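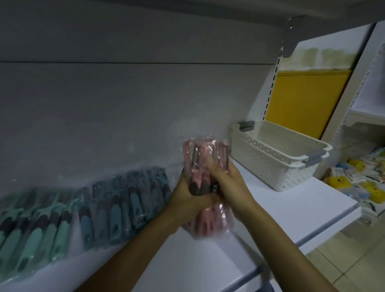

Figure 1. Handling a bundle of pink items wrapped in clear plastic.

Selling Records by Hand: Merchandise and the Small Band
Project report, 19/04/2023

Aim
We wanted to find out how local bands pay for a first album. We looked at four bands who play regularly in Dirkport and Brimthorpe.

Method
Each band filled in a short form with 13 questions on recording, gigs and sales. We also went to the August show by Darel, a guitar group whose second album came out that month, and spoke to people at the stall.

Results
Of the 66 people who answered us at the show, 30 had bought something. Vinyl sold better than CDs, and T-shirts sold better than both. Three of the bands paid for studio time out of gig money. The fourth, Ratanaporn, recorded at home and spent the money on pressing instead.

All four said streaming brought in very little - one had stopped checking the figures.

Problems
Our form did not ask about travel costs, and two bands wrote them in under "other". We could not compare these properly. The Brimthorpe venue also takes a cut of stall sales, which we only found out afterwards.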